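About Dorton Stewardship

Dorton Stewardship advises religious congregations, family foundations and small pension plans on their rights and duties as shareholders. Our clients own stock in publicly traded companies and wish to have a say in how those companies assess risk, report to investors and answer for the effects of their products. We help them exercise that say through letters, meetings with management, proxy votes and, where other means have failed, shareholder resolutions.

The firm was founded by Neusa Siqueira, who had previously managed the retirement fund of a teaching order and found that its proxy ballots were going unread. She began by casting votes for that one fund. Dorton now votes on behalf of 231 client accounts and reviewed 3,170 ballot items in its most recent proxy year, which closes at the end of June.

Our Work

Proxy voting. Each client adopts a written voting policy, prepared with our staff and reviewed every year. Ballots are cast according to that policy, and a full record of votes is delivered to the client each quarter.

Company engagement. Our analysts write to and meet with boards on matters including product safety reporting, executive pay, political spending and supply chain oversight. The client approves the subject and the aims of every engagement before first contact is made.

Resolutions. When a client chooses to file, we draft the proposal, confirm that ownership requirements are met, and represent the client at the annual meeting if asked to do so.
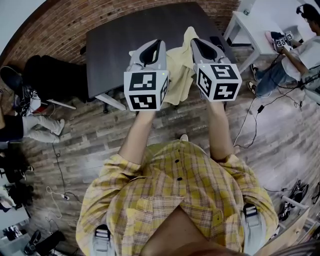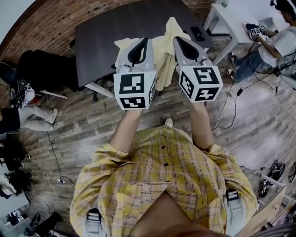
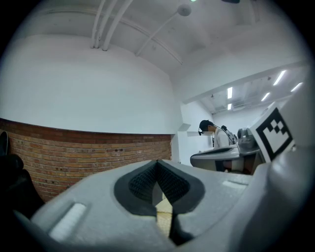
Hand-held grippers in use, and a close view of one holding a small tan piece.

Our People and Offices

Dorton employs 12 people, seven of whom are research analysts. The main office is in the Gudham Building, where client meetings are held by appointment. Voting operations are carried out on the Serkel platform, and records are kept for the full period set out in each client agreement.

A separate review panel, chaired by Ms. Đoàn, examines any vote in which an analyst recommends a departure from client policy. No such vote is cast without the written consent of the client.

Independence

Dorton does not manage money, sell investment products or accept consulting fees from companies whose shares our clients hold. Our income comes from client fees alone, and our fee schedule is provided on request. Employees must disclose their personal holdings on joining the firm and each year afterward.

Becoming a Client

Inquiries are welcome from institutions of any size. A first meeting carries no charge. Prospective clients are asked to provide a list of current holdings and a copy of any existing investment or voting policy. Accounts held through more than one custodian can be accepted, although setup may take longer.

This page was last reviewed on November 15, 2019.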